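Floordrobe

A floordrobe is a heap of worn or half-worn clothing kept on a bedroom floor, bed or chair and used in place of a closet. The word blends "floor" and "wardrobe." It is mostly used as a joke, though writers on housekeeping have tried to treat it as a habit with causes and cures. The evidence for either is thin.

Origin of the term

Several people have been credited with coining the word, none convincingly. The claim most often repeated online, that it began in a Skillameck furniture catalog, rests on a single blog post that gives no page or issue. Regional words for the same thing are older and were never written down with much care.

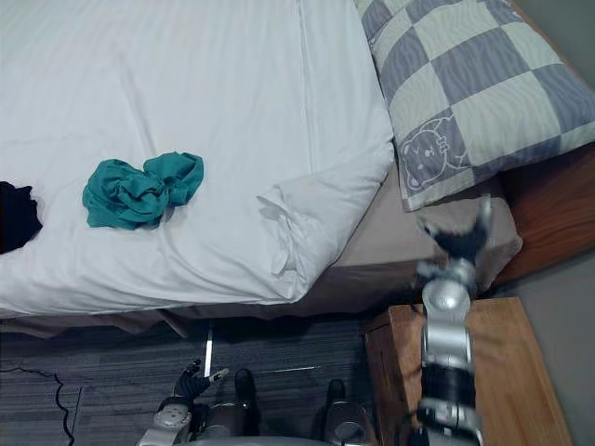
Most accounts separate clothes that are dirty from clothes that have been worn once and may be worn again. The second group causes the trouble. It does not belong in the hamper, and many people dislike putting it back with clean things. Glenys Price, in her household manual The Second Wearing, calls this "the middle pile" and argues that every home has one. She offers no survey to support this.

Claimed effects

The Bavthorpe Home Habits Study asked 826 adults where they left clothes overnight. Of these, 148 named the bed or the floor. The study was widely reported as showing that messy bedrooms cause poor sleep -- a claim its authors did not make. It recorded habits for one week in November and did not measure sleep at all. 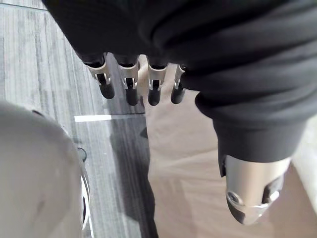
2 min read

Eilidh Kinnear has questioned the sample as well, noting that people were recruited through a mailing list for buyers of storage goods. Such people may be tidier than most, or may simply worry more about it.

Commercial remedies

Products sold as cures include valet stands, wall hooks and open rails. Flikska, a maker of folding rails, advertised that its customers "win back 43 hours a year." The company has not said how it reached the figure, and the line was later dropped from its packaging.
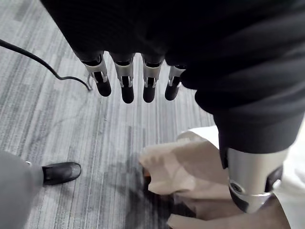
Source: Skinner Household Archive

Hooks are cheaper and probably work as well, but no fair comparison has been published. Price recommends a single hook per person. Kinnear's objection is that a full hook becomes a pile on the wall, with the clothes at the bottom forgotten much as they would be on a chair.

See also: Laundry; Closet; Valet stand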